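Ticket 139 - Label printer drops last line on batch jobs
Product: Fliso print server
Site: Plimonville stockroom
Reported by: Cheng-en Chang
Priority: 3
Status: Open, awaiting customer

Initial report

Batches of more than 29 shelf labels print with the bottom line missing from label 30 onward. The missing line is the item code. Single labels are fine. Same result from both workstations. Started after the move to the new Morsy stock list, which has longer item names.

Support

Please confirm driver version, label stock size and whether the batch is sent as one job or split. Also print the configuration page and fax or attach it.

Customer

Driver is the one on the install disk. Stock is the standard two-line size. Sent as one job. Config page attached. Buffer shows 200 KB, template cache is on. Tried a different cable and a different port, no change. Power cycling clears it for the first 29 labels and then it comes back.

Support

Consistent count suggests the buffer and not the cable. Two tests, in this order:

Turn template cache off, restart the print service, send the same batch.
If the fault remains, turn cache back on and shorten every item name to 20 characters or fewer.

Do not change both at once. Send the stock list entry for the first item that fails, with its photo record, so we can load the same data at our end.

Customer

First failing item is the backpack, navy. Record exported from the stock list.

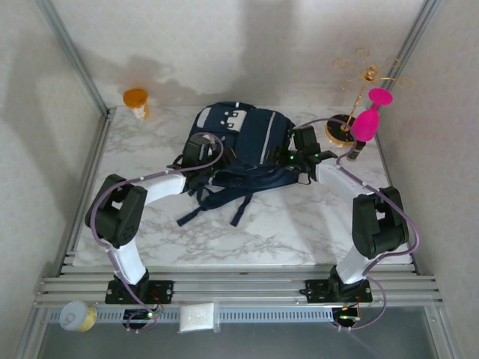 Attachment 2 - backpack, navy blue

Test 1 done. Cache off, all labels print complete, but the job is very slow - the printer stops between labels. Test 2 done. Cache on, short names, all labels complete at normal speed.

Support

Reproduced at the Brerkivow office with your list. The cached template reserves a fixed length for the name field. When the buffer wraps, a long name overwrites the start of the next field, and the printer discards that field as invalid. The photo field is not sent to the printer and plays no part in this.

Workaround: leave cache on and split batches at 25 labels, with a form reset between jobs. Names can stay at full length. A corrected template is being tested and will go out on disk in October.

Customer

Split batches working on one workstation. The other ignores the reset and still drops the line on the second job.

Support

Check that the second workstation is using the shared queue. A local queue strips the reset command. Under Printer Setup, delete the local entry, add the shared one and reboot. Reply with the queue name as shown on screen.

Last update 09/10/1999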